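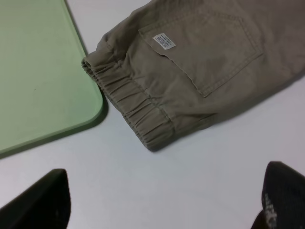
The robot's view of the trousers, with its two black fingers at the bottom.

How Does a Robot Fold Trousers? My Visit to the Skenine Open Day

Do you fold your own clothes? I do mine very badly, so when I heard that a workshop called Skenine was opening its doors and showing off a robot that does folding, I got my coat on straight away!

I went on 21 October 2020, in the half-term holiday, with my notebook and a cheese sandwich. The robot is called Polter. It was named after a poltergeist (that's a noisy ghost that moves things about the house) and I think that's a brilliant name for something that tidies up.

Meet Polter

Polter is one arm with a gripper on the end. The gripper is the robot's hand, and it has just 2 fingers. Try it yourself: tuck all your fingers away except your thumb and first finger, then try to fold a jumper. Tricky, isn't it?

There is a little camera near the gripper too, so Polter sees the table from its own wrist. Imagine having an eye where you wear your watch! Aranka Szalai, who was running the demonstration, let us look at the pictures on a screen and I had a go at guessing what everything was. I got the pocket on the trousers first. The stretchy bottom of the leg took me longer, because it was all scrunched up in tiny pleats and I thought it was a hat.

Why are clothes so hard?

A toy brick is the same shape whichever way you pick it up. Trousers aren't like that at all. Lift them by the pocket and they hang one way, lift them by the ankle and they flop in a completely different way, and when you put them down again there are new wrinkles that weren't there before.

Aranka asked us all to drop a tea towel on the floor 10 times and see if it ever landed in the same shape twice. Mine didn't. (One landed on somebody's shoe.)

So a robot can't just learn one movement and do it again and again. It has to look, work out which bit is the edge and which bit is a crease, and then decide where to pinch. Shadows can help, because a thick fold of cloth makes a darker line underneath it. Have a look for one in the next picture, and look for the pale green board as well.

What if it goes wrong?

It does go wrong, quite a lot! I asked Preben Skov, who writes the instructions for the robot's computer, how many goes it needs to get good at folding. He said he'd be happy if it was only 1000. Then he laughed, so I'm not sure if he was joking.

Sometimes the fingers close on nothing but air. Sometimes they pinch two layers of cloth when they only wanted one — I do that with pillowcases. A boy next to me, who was 9, asked if Polter gets cross. Preben said no, but he does. 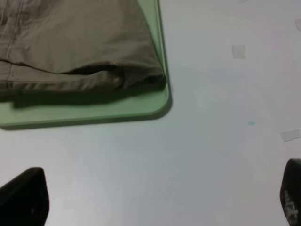
Try it at home

You can be the robot. You need a friend, a table and a pair of trousers.

Put the trousers down in a heap and close your eyes. Your friend is the camera, and has to tell you where to move your hand and when to pinch. Remember, only your thumb and first finger are allowed! Then swap over.

My sister and I tried it when I got home. It took us all the way through tea and the trousers ended up inside out, but we did find a lost sock in one of the legs.

Skenine is having another open day in November, and I've already asked if I can go.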